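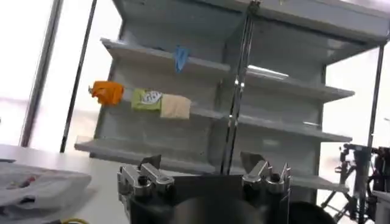
The Last Four Things

So the shop was down to this, and Kathleen Ó Dubhghaill still wanted it opened at 2 every afternoon like it was the busiest place in Cetmont. I took the job in February, mostly for the window light. I'd been living in a basement and I think I would have sold anything to anyone if it meant standing somewhere bright.

"Orange goes on the end," she told me my first day. "Then the green, then the tan. The blue goes up top, on its own."

"Why on its own?"

"Tomás liked it there."

Tomás was her brother, and he'd put that gray metal shelving up himself back in 2000, when there was stuff on every level and people came in from Rutitz just to argue with him over the price of crackers. By the time I showed up, the whole right side was bare. I dusted it anyway. You wouldn't believe how much dust a shelf can collect with nothing on it (or maybe you would, if you've ever worked retail).

Kelly Gosling came by most days. She never bought anything, she just leaned on the table and told me about her knees. Then one afternoon she stopped halfway through a knee and pointed at the green packet.

"How much is that?"

I had no idea! There wasn't a price on anything. I called Kathleen upstairs and I could hear her TV going, and then I couldn't.

"Who's asking?" she said.

"Kelly."

It took her a while. "65 cents," she said. "That's what he charged her."

Kelly paid in dimes and a nickel and a lot of lint, and she put the packet in her coat and went home. I stood there with this gap between the orange and the tan – and I really didn't know if I was supposed to slide them together. I had my hand out to do it when Kathleen came down the stairs, in her slippers, holding the order book.

"Leave it," she said. "Have you got a pen?"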